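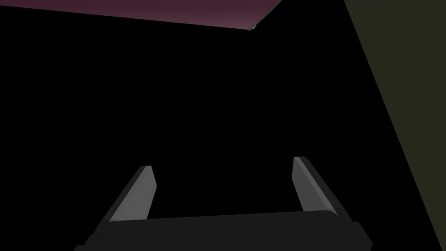 Gripper, two fingers (simulation)

Category: Borders & Migration list | 2 replies

From: Tormod Nyberg
Date: 18 August 2018
Re: Return of the people from the boat at Nustetti

Dear Eimear, dear all,

Thank you for the summary. I have one correction and one question.

Eimear Mac Suibhne wrote:
> The ministry says 191 people were on board and 149 were sent
> back by charter flight in March. The others asked for asylum.
> Each person flown home must pay a fine of 600 euros.

The fine is 600 euros for each family, as I read the order. Single travellers pay the same amount, so it is easy to mix up. Aslak Eide has the text in the original language and can send it.

My question is about the 25 minors. Were they counted among those who asked for asylum, or are they a separate group? The port office at Brison could not tell me, and I waited over two weeks for its answer.

With kind regards,
Tormod

Share (3) | Comments (0)
Contact the list owner | Back to top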